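Flarkora round storage basket, small, white — my review after a good long while of using it

I'll admit I didn't set out to have opinions on a little plastic basket, but my sister-in-law asked me which one I'd bought and I ended up talking for so long that she said I should write it down somewhere. So Ustyna, this one's for you.

I bought two of the small Flarkora rounds in October, when I was trying to sort out the bathroom shelf and the craft table in the same weekend (a silly idea, don't do it). They're white, a bit see-through, with holes all the way around the sides. I paid 14 dollars for the pair and they came nested together in a paper sleeve, with a sticker that peeled off in one go. I can't tell you how happy that made me after the Solís canisters, which still have a gummy patch on every lid.

The size is what you need to think about before ordering. Small really does mean small. One pump bottle sits in there nicely with space beside it for a nail brush or a tube of hand cream, but if you're hoping to fit the whole family's shampoo, you'll want the next size up. I use one for hand lotion and the other for hair elastics and bobby pins, which used to live loose in a drawer and come out in clumps.

I like the holes more than I thought I would. Our bathroom gets steamy and the solid tub I had before always had a cloudy little puddle in the bottom. With this one I give it a rinse under the tap, shake it over the sink and put it back. The colour has stayed a nice clean white so far, and I'm not gentle with it.

Now for the grumbles, because there are a couple. It's very light, so if you take a tall bottle out in a hurry the basket can come along for the ride. And fine things like bobby pins will poke through the holes if you're unlucky. I cut a circle of felt for the bottom of that one and it's been fine ever since. 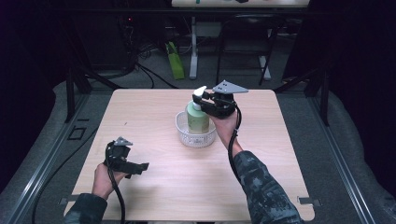

A pump bottle is still my favourite thing to keep in it, mostly for the drips. You know the ring that lotion leaves on a wooden surface? I had three of those on my side table before I gave in, and there hasn't been a new one. It also means I can pick up the whole lot in one go when I want to wipe underneath.

My neighbour Marina Gavalas has the Geltlow version, with taller sides and a handle, and we compared them over a cup of tea one morning. Hers is sturdier, I'll give her that, and better for carrying cleaning things from room to room. But it hides half the bottle, and you have to fish around for anything short. For something that sits in one spot and gets used every day, I'd still choose mine.

Would I buy it again? I would, and I probably will, as the kitchen sink could use one for the dish soap. Four stars out of five, with the last one held back until they put something grippy on the base.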